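# Table games at Skala Hall

Pictures from the Thursday afternoon group, put together by Bukola Okonkwo. We cover the tables in white paper so the balls show up well and the scoring can be pencilled beside them. Colour of ball is up to each table. Click any picture for the larger copy.

## Orange ball

Held just off the paper in the gripper's jaws, with a second gripper open in front.

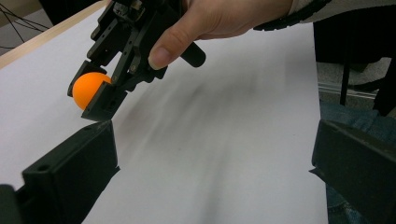
## Prints and borrowing

Prints are 6 by 4 and cost $5 for the set. Ask at the Skala desk before 6 pm. The spare paper roll is 30 metres and lives in the hall cupboard.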